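Mestell kitchens to keep tiled counters during pipe work

Predallow, May 2019. The shared kitchens at the Mestell housing block will keep their original tiled counters while the supply and drain lines under the sinks are replaced. The building's owner, Fiore Property, had first planned to remove the counters and install one-piece tops. A survey of the kitchens found the tile beds sound in all but two units, and the order for new tops was withdrawn.

The block has 13 shared kitchens, one for each stair landing and one on the ground floor. The layout varies little. Pale square tile covers the work surface, a narrow mosaic border runs along the edge, and darker tile is used on the vertical face below. Steel basins are set into the counter. The mosaic border is the hardest part to replace, as the small red tiles are no longer made in the same size. 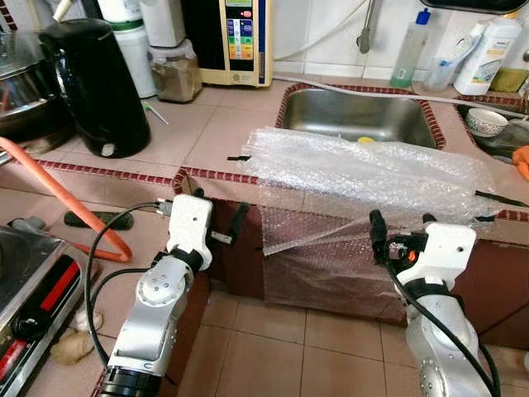 Covering is specified for all counters before any work starts. The contract calls for clear bubble wrap over the surface and down the front face, where tools and pipe ends are most likely to strike. Tape may be used on steel but not on grout. The wrap is to be lifted at the end of each shift so that grit does not get trapped between the film and the glaze. Residents have been asked to clear dishes and cloths from the basins the evening before their kitchen is due.

Nerkell, the contractor, will work from inside the cabinets where there is room to do so. In six kitchens the drain elbow sits too close to the wall, and a row of face tiles will have to be cut out and reset. Grout for the repairs will be matched on site from a cleaned sample and left to cure for two days before the basin is put back in use.

Fiore Property has set aside 2000 dollars for tile repair, separate from the plumbing budget. Damage to the mosaic border will be charged to the contractor by the foot. Water will be shut off one landing at a time, between 9 a.m. and 3 p.m., and the ground floor kitchen will stay open until the upper landings are finished. A schedule by landing is posted at the main entrance.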